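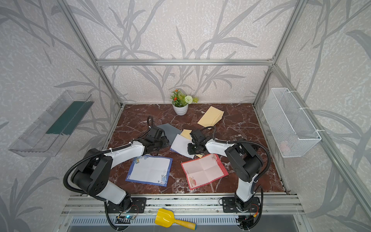 Keeping a Two-Arm Cell Alive
Speaker notes, 40 minute slot. Ákos Boros, Prokarwood.

OPENING

Say hello. Check the mic. Do not tell the airport story.

Who I am: I look after one cell. It has two arms, one table and a lot of cable, and it folds and sorts letter paper. I did not design it. I inherited it in June from Borghild Isaksson, along with a key, a drawer of screws and a notebook whose first page says "Do not trust the left elbow." The second page is a grocery list.

Tell them what they'll get: how the cell is put together, what I check, what breaks, one repair in some detail. No slides about the future of work. Anyone who wants those has come to the wrong room, and there is coffee in the other one.

THE LAYOUT

Both arms bolt to black plates, and the plates sit on one aluminum rail along the front of the table. I like this a lot. If a plate has to move, it moves along the rail and stays square to the other one. On our old Watix rig each arm had its own stand, and after every cleaning the two of them disagreed about where the table was.

The downside: one rail, shared. If the rail is loose, both arms are wrong together, and they agree with each other beautifully while being wrong. Pause here, the mechanics in the room will groan.

Grooves in the rail collect specks. They always do. Vacuum them before loosening anything, or the grit ends up under the plate and you get to do the job twice. I have done the job twice.

Slotted duct runs under the rail. Leave the lid question for Q&A, people have strong feelings about lids.

Walls are papered with big gray leaves. Mottled paper, pale, easy enough to look at all day. The tabletop has a red-brown marble pattern with white veins, and I was against it until I tried finding a dropped white sheet on our white bench.

There's a small artificial plant at the back. It is on my checklist. Same spot every morning, because if it has moved then somebody has been leaning into the cell, and I'd like to know before I run anything.

CABLES

This is the real talk. Slow down.

The corrugated sleeve on each arm has to take a wide curve around the elbow. New people see that big loop and want to tidy it. Please don't let them. Pull it in tight and it looks very professional until the forearm stretches out, and then it pulls on the connector.

How I set it:
Power off, arm supported by a second person.
Stretch the forearm out as far as the job ever needs.
Route the sleeve with slack left at the elbow.
Tie it to the forearm, snug, so the sleeve can still be turned by hand.
Fold the arm up fully and look for pinching.
Trim the ties flush. Borghild has a scar and will show it to you.

The thin cable at the gripper gets its own loop and I never tie it to the sleeve. They bend at different rates. Someone at Vollel once sent me a very polite email explaining that this doesn't matter. I replaced 7 of those thin cables the year I believed them.

(Ask for hands: who has a box of dead cables they're keeping just in case? Wait for it. Mine is under my desk.)

THE LEFT ELBOW

Symptom: the left gripper landed a little low over the sheets, only after lunch. Mornings were perfect. I blamed the software, then the paper, then lunch.

What I did, in order, including the silly parts:
Re-taught the position. Fine until the next afternoon.
Swapped the paper. No change, and now I had a lot of paper.
Re-taught it again, with more feeling.
Opened Borghild's notebook.

The screws holding the left mounting plate had been put in dry. As the day went on the plate worked itself loose by a hair, and a hair at the base is a good deal more than a hair out at the gripper. The elbow was innocent. It had been accused in writing for a whole year.

Fix: plate off, faces wiped, screws out and cleaned, threadlocker, back in a cross pattern, a bit at a time. Paint mark across each head so I can check them at a glance. Job took 60 minutes, of which most was looking for the right hex key. The cell had done 3,135 cycles since the last logged check of those screws. The log said "OK." It did not say who thought so.

I've crossed out page one of the notebook. The grocery list stands.

MORNING ROUND

Read this out, don't explain every item.

Paint marks lined up, both plates.
Sleeves: run a hand along, feel for flat spots.
Ties on the wire basket at the right rail. There are three, they're only cable ties, and they do give up.
Indicator light on the little board by the left base.
Connectors by the right base, look at them, do not wiggle them.
Scoop off the rail before power on.
Plant.

About the scoop: it's yellow, it's plastic and it lives wherever it was last put down. I've written "scoop" on the start card in capital letters. Results mixed.

Folded sheets go back on the table with the creases loosened by hand. A sheet that springs up under a gripper will be picked up somewhere you didn't plan.

SPARES

If time is short, skip to the last line.

I keep one gripper cable per arm, one sleeve, a bag of ties, plate screws, threadlocker. Lakatos stocks the sleeve by the meter. Buy more than you measured.

Last line: write down which screw you touched, and sign it.

Questions. If somebody asks about duct lids, let Borghild take it. She's in the third row.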